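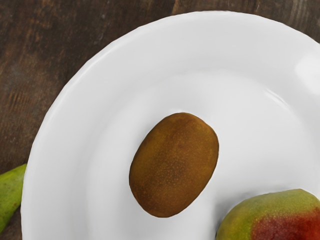
We finished the sim half of the clutter study last night, so I'm putting the main result in a thread before I forget the details. The question was how much a grasp policy trained only in simulation depends on where the camera starts. Every episode opens with a look straight down, and the target is given in words. In this one the target is the kiwi, with a mango on the same plate and a green fruit right up against the rim on the table side. That is a typical medium layout for us.

Setup first. 300 layouts, three difficulty levels, one target per layout. The easy ones have a lone fruit on the plate. Medium adds neighbors on or next to it. Hard puts fruit in contact with the target.

The simulator is Pesier, with our own scene generator on top, which we call Flerka. Beca Edwards wrote most of Flerka. It picks the table, the dish, the fruit and the light, drops everything from a small height and waits for it to settle. If something rolls off the table we throw the layout out and draw again.

We compared two policies. One sees a single overhead view and commits to a grasp. The other can move and look again before it closes the fingers. Same network size, same training budget, same 900 demos.

Main result: on easy layouts the two are tied. On medium the second-look policy wins by a little. On hard it wins by a lot, and nearly all of the gap comes from layouts where the target is close to the dish rim. With one view from above, the policy misjudges how high the rim is and the fingers hit it on the way down.

I expected the gap to come from telling fruits apart, and I was wrong about that. Picking the right fruit was rarely the problem for either policy. Both do it well even when a distractor is only partly in view.

Where naming does fail, it fails on green things. Pear, green mango and lime get swapped when only one end is showing. Muchen Ding went through those failures by hand and could not name a few of them from the start view either, so we now report them separately.

White dishes were harder than colored ones. The highlights on the glaze move when the camera moves, and the depth estimate gets noisy there. Randomizing the light position during training helped. Randomizing the dish color did less than I hoped.

One thing that cost us two weeks: the first version of Flerka gave the kiwi the same friction as the mango. The policy learned a lazy grasp low on the side that worked fine in sim, and Zinash Ayele said right away it would never hold on a real one. She raised the friction on the fuzzy fruit, added some noise to it, and we retrained everything.

Real robot numbers are not in yet. The plan is 50 layouts at the Purncombe lab in July, with real fruit, and 30 repeats of the worst one. Frida Zoëga is running those and I will stay away from the controls, given that I tuned the policy.

Limits, so I don't oversell it. Round dishes only, no stacks, no stems or leaves, and the second look adds time to every grasp. On the easy layouts that time buys you nothing. We tried letting the policy skip it when it is confident – works sometimes, not ready to report.

Layouts and seeds go up with the preprint. If you want the rim failures sooner, send me a message and I'll share the folder.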